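Kundia: a small collection about folding T-shirts

README, last tidied up in May

Hello, and thank you for opening this file before opening anything else. Kundia is a collection of short recordings of one ordinary household job, the folding of a T-shirt on a table. There are 153 recordings, sorted into 17 folders, and Jeferson Magalhães and I (Nayara Figueiredo) have tried to name everything so that a person can find their way about without writing to us. If you do get lost, please write anyway, we like the post.

What we mean by a fold

A fold begins when the shirt is lying on the table in whatever heap it landed in, and ends when it is a flat bundle that could go on a shelf. We were fairly relaxed about the heap. Mogens Lykkegaard wanted every shirt dropped from the same height, and we tried that for a morning, but it made the starting shapes far too alike and we went back to letting them fall as they liked. A start such as the blue-grey one above, spread loosely with wrinkles running right across it, is labelled "open heap", and anything bundled up tighter is a "closed heap". 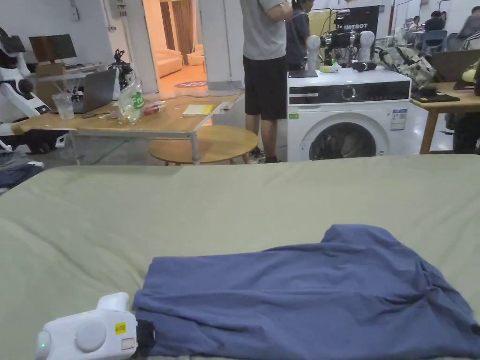
The labels are plain text, one line for each recording, and they go heap, first hold, spread, fold, done. Jeferson kept the wording short on purpose. You will find that some lines skip "spread" altogether, and those belong to shirts that were flat enough to begin with. Please don't fill the gaps in, as we check for them when we merge new folders and it took us a good while to get them consistent. 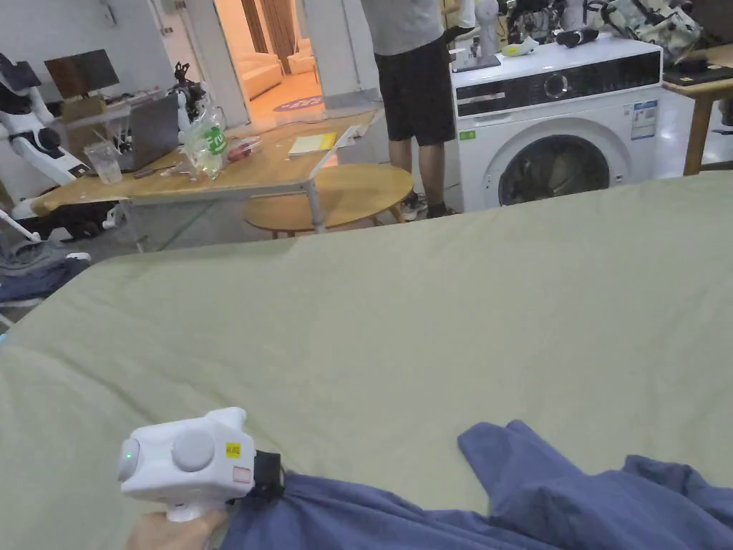 The first hold gave us the most arguments, I must say. Orestis Gavalas marks it from the moment the cloth is pinched, and Wellington Godoy used to mark it from the moment the cloth leaves the table, so the first 3 folders were labelled twice and then settled over a very long lunch. Orestis's way won. The older labels are still there in a folder called Lopes, should you want to compare the two.

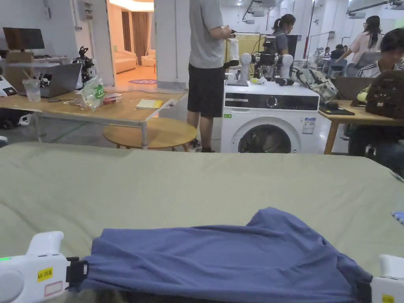
Known troubles

Sleeves tucked underneath are not marked separately. We meant to do it and may yet.

In 5 recordings the "done" line comes a little early, before the last smoothing down. They are listed in the notes file.

Using and sharing

Use it for study or teaching, and mention Kundia by name. Corrections to the labels are very welcome and go to Wellington, who reads them on a Thursday.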